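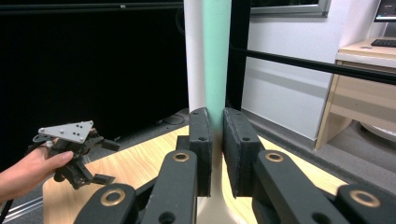
GURNVILLE RIDERS TO PEDAL FOR WINTER SHELTER BEDS

GURNVILLE - Registration is open for the Pernow Loop, a two-day charity ride that leaves Gurnville in November and returns Sunday afternoon. Riders cover 100 miles, with an overnight stop in Pernow at the Bestulel Community Hall.

Organizers hope to raise $3,000 for the Gurnville winter shelter, which will use the money for cots and bedding.

"Last year we ran out of cots before Thanksgiving," said ride director Yuk-lan Lui. "We'd like to have enough on hand this time."

The route follows county roads and has 3 rest stops, the longest at Ho Orchard. Edgars Urbonaitė will drive the support van and carry overnight bags, one per rider. Supper and breakfast are included in the entry fee. Helmets are required, and riders under 16 must be accompanied by an adult.

Entry forms are available at the Gurnville Public Library front desk. To help at a rest stop, ask there for Su-chen Tse.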